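Tastirar Surfaces: notes for people using the collection

Hello, and thank you for taking an interest in Tastirar! It is a collection of 1,575 close-up pictures of everyday flat surfaces (tabletops, counters, shelves, cupboard doors) that Mwanahawa Waweru and Satish Shetty put together for anyone studying how plain surfaces look from very near. We started small, with 200 pictures from the Kolletbridge rooms, and then kept finding one more counter we liked.

What is in the folders

The pictures are sorted by what a person would notice first: seams, edges, marks, or nothing much at all. The seams folder is the biggest, with almost 500 pictures, and I will admit it is my favorite. Each picture has a line in surfaces.csv giving the folder, a general color word, and a short note in Satish's own words.

Seams and panels

A picture goes into the seams folder when a join between panels is the main thing to look at. We kept the color words loose — "gray" covers plenty of grays that lean a bit green or blue, and the light on a plain panel can shift its tone from one end to the other. The one below would be "gray, two seams, short dark streak at right." We never guessed at the material from a picture, so please don't read one into the color word.

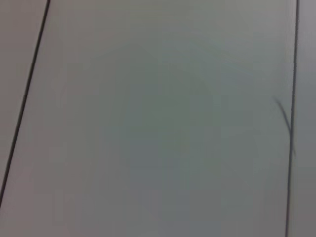 Marks and streaks

Small marks get a mention in the note even when the picture lives in another folder. If you only want clean panels, search the notes for "streak," "spot" and "scratch" and leave those out. Mwanahawa went through all the notes twice, but she and I still disagree over a few spots in the Bielecka set, and those lines have a question mark at the end.

Changes

Sep 26, 2019: color words tidied up, and the Hulitz shelves moved from edges to seams. The doubles are gone too, so if your older copy has 1,909 pictures, please swap it for this one. The next round of counters should be ready in November, and corrections to the notes are very welcome before then.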